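Home Helpers wanted — clothes sorting and folding, bedrooms mostly
Nirkari Home Services

Posted: November
Hours: part time, mornings
Places: 3

We need people who can fold. Sounds daft but it's the bulk of the job. Nirkari goes into family homes and gets the clothes under control — wardrobes emptied, winter things out, summer things away, everything back where a person can find it. Work is picking up with the cold weather and we're short handed.

What the work is like

You arrive, say hello, shoes off, and start on the bed. Always the bed, it's the biggest flat surface in most rooms. Dark heavy stuff first as it takes up the space.
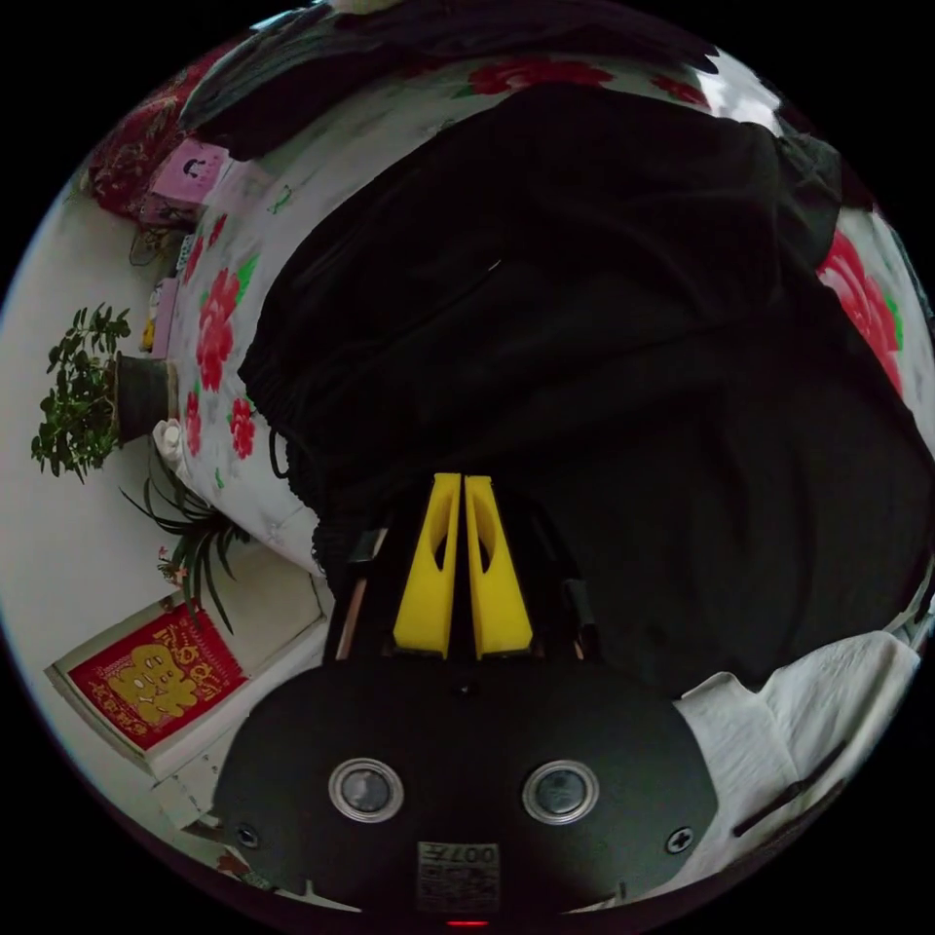

Thick black clothes on the flowered quilt, ready for sorting.

Then piles. Knitwear, denim, coats and jackets, and a "don't know" pile for the client to look at later. Keep the don't know pile small please. You don't decide what gets thrown out, ever. If something has a hole in it, show them and carry on.

Most visits are one bedroom and last a morning. Some clients chat the whole way through, some go out and leave you to it. Both fine. 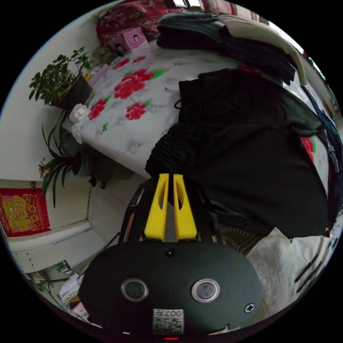 Folding is done our way, not yours — sorry. Yolandi Hlongwane runs the training and she'll show you the jumper fold, the jeans fold and what to do about hoods. Takes a morning to learn and you're paid for it. After that you go out with Amos Achterberg for your first 3 visits, then on your own or in a pair depending on the size of the job.

You'll need

— to be OK on your feet, and bending over a low bed
— clean hands, short or tidy nails (they catch on knits)
— some patience with zips, cords and inside-out sleeves
— to leave ornaments, plants and bedside bits exactly were you found them
— a bit of tact. It's peoples clothes 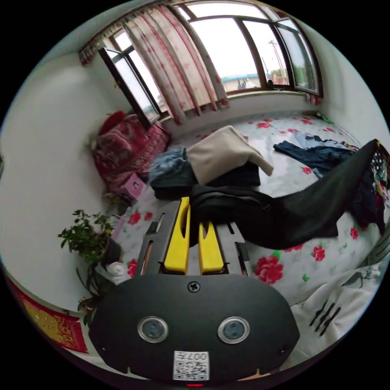
Nice to have

— experience in a laundry, charity shop or clothes shop
— own bike or bus pass
— can sew a button on. Not essential, Benjie Estrella does our mending

What we offer

Paid training, paid travel between visits, 20 hours a week to start with and more if you want them in busy months. Folding boards and storage bags supplied. Tea usualy supplied by the client but don't count on it.

Padded jackets and thick coats are the slow part, so don't worry if your first room drags on. They won't fold flat whatever you do. Button or zip them up first, sleeves in, lay them on their back and leave them till last.
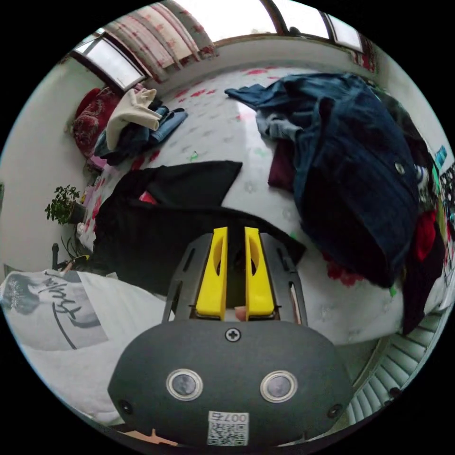 We'd sooner have one bed done properly than two done in a rush, and clients do open the drawers to check. If you aren't finished by the end of the visit, ring the office and we'll book another. Don't leave piles on someone's bed for them to deal with at night.

How to apply

No CV needed. Write a few lines saying who you are, which mornings you can do and whether you've done anything similar. Put ref 454 at the top so it gets to the right person. Email or drop a note in at the Nirkari office, letterbox is on the left of the door. Arben Obradović reads them all and will ring you back, normally after 4pm.

Trial is a short paid one, an hour of sorting and folding with Yolandi. Wear something comfy.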